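弗隆德绿色出行推广项目中期进展报告

报送:拉里纳姆交通基金项目管理处
报送日期:2019年7月29日

一、项目概况

本项目由拉里纳姆交通基金资助,目的是减少弗隆德新区居民短途出行对私家车的依赖,重点放在通勤、接送孩子上下学和日常购物这几类行程上。项目工作包括入户咨询、自行车技能培训、公交换乘信息整理以及步行路线标识更新。本报告汇报自三月启动以来的工作情况、经费使用和下一阶段安排。

项目办公地点设在埃尔维厄路的社区服务站,与公交公司的客服窗口共用一个入口。场地租金不在资助范围内,由街道承担。

二、入户咨询

截至报告日,出行顾问共完成126户的面谈。面谈一般在傍晚进行,内容包括了解家庭成员的日常行程、介绍可替代的公交线路、发放步行与骑行地图,并对愿意尝试的家庭登记回访。

面谈中居民反映最集中的问题是换乘。新区到吉纳尔火车站没有直达公交,中途需在埃尔维厄路换车,晚高峰时两条线路的到站时间衔接不好,错过一班就要等下一班。不少家庭表示,如果这一段能顺畅一些,会考虑每周有几天不开车。我们已将这一意见整理成书面材料交给公交公司,对方答复将在秋季调整时刻表时一并研究,目前没有明确承诺。

另一类意见来自有学龄儿童的家庭。家长普遍愿意让孩子步行上学,但对学校南侧路口的过街时间不放心。该路口信号灯由市级部门管理,项目组只能转达,进度不由我们掌握。

拒访的情况比预想的多,主要出现在新交付的楼栋,住户刚搬入,很多人还在装修。我们把这部分楼栋的走访推迟到九月以后,先完成老住户较多的片区。
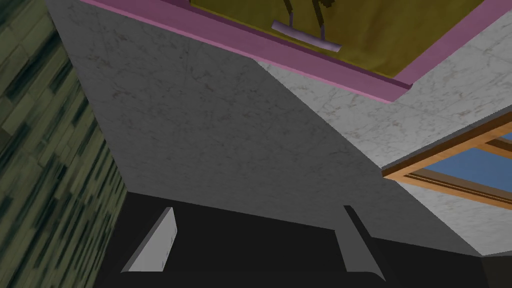 回访采用电话方式,由原来上门的顾问负责,这样不必重复询问家庭情况。回访记录统一填入同一张表格,内容包括是否试过推荐的线路、是否继续使用、停止使用的原因。填表初期各人写法不一,有的只写“已试”,后来补充了填写说明,六月起的记录基本完整。前期不完整的部分正在逐户补问,预计下一季度报告中可以给出较为可靠的改变出行方式的数据,本期暂不提供。

三、自行车培训与维修

成人骑行培训已开办5期,在社区服务站后面的场地进行,内容为起步、转弯示意、路口通过和夜间骑行。报名者以多年没有骑车的中年居民为主。每期结束后安排一次上路练习,由教练带队沿河边自行车道骑到吉纳尔火车站再返回。

有学员提出希望增加车辆维修的内容。我们试办了两次简易维修课,教补胎、调刹车和给链条上油,反应较好,但工具不够用,学员要轮流操作。下一阶段拟从培训科目中调剂一部分经费添置工具,金额在合同允许的科目调整范围之内,另附申请表。

六月因连续降雨,原定的一期培训顺延到七月,未产生额外费用。

四、地图与换乘信息

新版步行与骑行地图已印制并投放。与旧版相比,增加了公共卫生间、饮水点和自行车停放点的位置,删去了两条因施工封闭的小路。地图投放在社区服务站、图书馆、学校传达室和火车站问询处。火车站的取用量最大,已补充过一次。

印制过程中出现一处错误:埃尔维厄路北段的自行车道标成了双向,实际为单向。该批地图已全部贴上更正贴纸,电子版同步修改。今后地图付印前须由出行顾问实地骑行核对一遍,并签字确认。
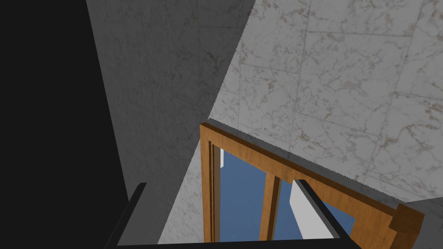
步行路线标识的更新进度落后于计划,原因是标牌安装需要征得沿线物业同意,其中吉纳尔火车站地下通道一段尚在协商。物业方面不同意在墙面打孔,要求改用粘贴式标牌。项目组与制作单位讨论了颜色问题:若墙面是上图那种带深色细纹的灰色石纹,灰底标牌就不容易看清,因此倾向采用深蓝底白字。样牌做好后先在通道入口试贴,确认粘贴牢固、远处可辨,再批量制作。地面段的标牌已完成定位,等待统一安装。

五、经费使用

人员费用按计划支出。印刷费因补印地图略有超出,超出部分由宣传活动科目的结余弥补。标识科目因安装推迟,大部分尚未支出,预计在下一季度集中使用。各科目明细见附表,发票复印件已另行寄送。

六、存在的问题

一是顾问人手偏紧。现有2名顾问同时承担入户、回访和培训协助,傍晚时段经常冲突。目前的办法是把培训集中排在周末,平日傍晚留给入户。

二是公交时刻表和路口信号灯两项都依赖外部单位,居民期待较高,而项目组无法给出时间。顾问在面谈时已统一口径,只说明意见已转达,不作承诺。

三是老年居民对电子版换乘信息使用不多,仍习惯纸质时刻表。公交公司已停止印发纸质版,我们考虑自行编印一张只含新区线路的小幅时刻表,待秋季调整确定后再印,避免印完即作废。

七、下一阶段安排

九月起恢复新交付楼栋的走访,并完成前期回访记录的补录。地下通道标牌在取得物业书面同意后安装,地面段先行施工。自行车培训继续按月开办,维修课视工具到位情况安排。与学校合作的步行上学活动已列入新学期计划,具体路线待路口问题有答复后确定。

请基金管理处就培训科目调剂申请予以批复,并告知下一期款项的拨付时间,以便安排标牌制作合同的签订。

弗隆德绿色出行推广项目组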